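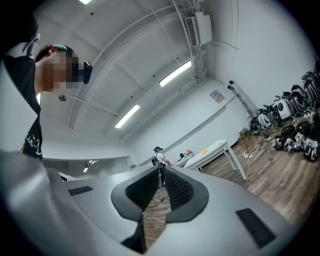
Driltside choir fills the old Maltard hall for fall sing

Shares: 30 | Comments: 11

DRILTSIDE — What a turnout! The town's open choir packed the Maltard hall for its September sing, and 1,153 people came through the doors, up from 1,094 last year.

Anyone can join in, and no tryout is needed. Singers get a folder of words at the door, pick a spot by voice (high, middle or low) and learn four songs from scratch before performing them together at 7 p.m.

The big hit this time was a rowing song from Bunen, sung as a round in five parts. It wobbled badly the first time through and then it soared, with the low voices by the stage stamping so hard that the piano lid rattled.

"I had goosebumps all the way down to my socks," said choir leader Raghavendra Lobo. "Half of these folks told me at lunch that they couldn't sing a note!"

Lunch came from Limsakul, the noodle place on the corner, which stayed open late for singers who didn't want to go home.
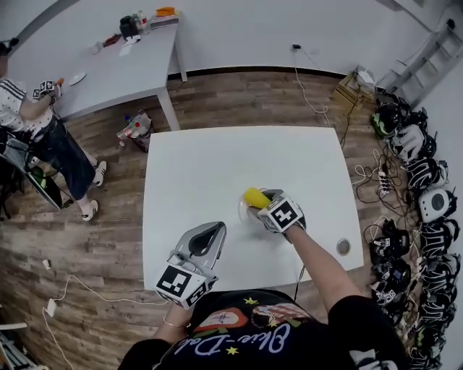
Do you need to read music to take part?

Every song is taught by ear, line by line, and the folders have words only.

The next sing is planned for spring, and Lobo is already asking for song ideas. Slips can be dropped in the box by the hall's side door.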